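Nakavness-Gästetexte: Bewertungen von Ferienwohnungen, deutsch und englisch

Stand: 31. Juli 2018. Betreut von Golnar Talebi und Simin Ebrahimi.
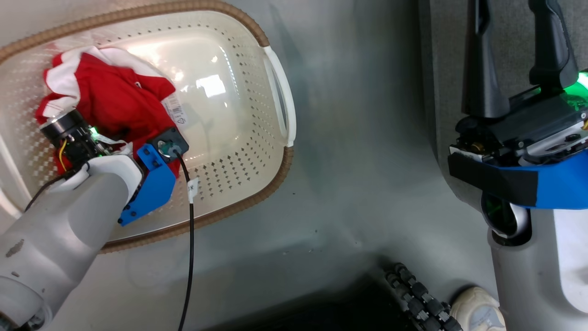
Laut Denise Entwistle fehlte in der ersten Fassung vor allem eine Angabe dazu, ob Antworten der Vermieter mitgezählt werden. Sie werden nicht mitgezählt. Die Antworten liegen in einer eigenen Datei und lassen sich über die Spalte text_id zuordnen.

Inhalt

Die Sammlung enthält 1.213 Gästebewertungen zu 134 Unterkünften in Brornley und Stirkden. Es handelt sich um ganze Wohnungen und einzelne Zimmer, Hotels sind nicht dabei. Ein Teil der Texte mischt Deutsch und Englisch innerhalb derselben Bewertung. Solche Texte haben wir nicht getrennt, sie tragen in der Spalte sprache den Wert mix.

Dateien

bewertungen.csv – eine Zeile pro Bewertung
antworten.csv – Antworten der Vermieter
unterkuenfte.csv – Lage, Größe, Zahl der Schlafplätze
hinweise.txt – Regeln für die Auszeichnung

Alle Dateien sind UTF-8, Trennzeichen ist das Semikolon. Zeilenumbrüche innerhalb einer Bewertung wurden durch ein Leerzeichen ersetzt. Wer die Tabellen in einem Kalkulationsprogramm öffnet, sollte die Spalte unterkunft_id als Text einlesen, sonst gehen führende Nullen verloren.

Spalten in bewertungen.csv

text_id: laufende Kennung
unterkunft_id: Verweis auf unterkuenfte.csv
sprache: de, en oder mix
text: Wortlaut der Bewertung
thema: Lage, Ausstattung, Sauberkeit, Lärm, Anreise, Sonstiges
ton: positiv, neutral, negativ

In der Spalte thema sind mehrere Werte möglich, getrennt durch einen senkrechten Strich. Die Reihenfolge hat keine Bedeutung.

Herkunft

Die Texte stammen aus den Gästebüchern und Online-Formularen der Vermittlung Upadhyay. Die Gäste haben der Weitergabe beim Absenden zugestimmt. Handschriftliche Einträge hat Latrice Zamora abgetippt, Rechtschreibfehler blieben stehen. Unleserliche Wörter sind mit [?] markiert.

Auszeichnung

Thema und Ton wurden von 2 Personen unabhängig voneinander vergeben. Bei abweichenden Urteilen hat Rozália Vaněk entschieden. Am häufigsten strittig waren Sätze wie »Für den Preis in Ordnung«, die jetzt durchgehend als neutral geführt werden. Lob für die Lage bei gleichzeitiger Klage über Straßenlärm bekommt beide Themen, der Ton richtet sich nach dem Gesamttext.

Datenschutz

Namen von Gästen und Vermietern sind durch NAME ersetzt, Telefonnummern durch TEL, Türcodes durch CODE. Straßennamen sind entfernt, Haltestellen und Strandabschnitte dagegen noch enthalten. Wer einen übersehenen Namen findet, meldet bitte die text_id und schickt nicht den Wortlaut mit.

Bekannte Probleme

53 Bewertungen haben keine Zuordnung zu einer Unterkunft, unterkunft_id ist dort leer. Unterkünfte in Stirkden sind deutlich schwächer vertreten als die in Brornley. Bei sehr kurzen Texten (»Alles super«) steht als Thema immer Sonstiges – für eine Auswertung nach Themen lässt man sie besser weg.

Die Angaben zur Größe der Wohnungen kommen von den Vermietern und wurden nicht nachgemessen. Manche zählen den Balkon mit.

Nutzung

Frei für Lehre und Forschung, mit Nennung von Nakavness. Eine Rückführung auf einzelne Gäste ist nicht gestattet. Für gewerbliche Zwecke bitte vorher bei Golnar Talebi anfragen.

Nächste Fassung

Geplant für September, dann mit einer zusätzlichen Spalte für die Reisezeit. Die Kennungen der vorhandenen Texte bleiben gleich.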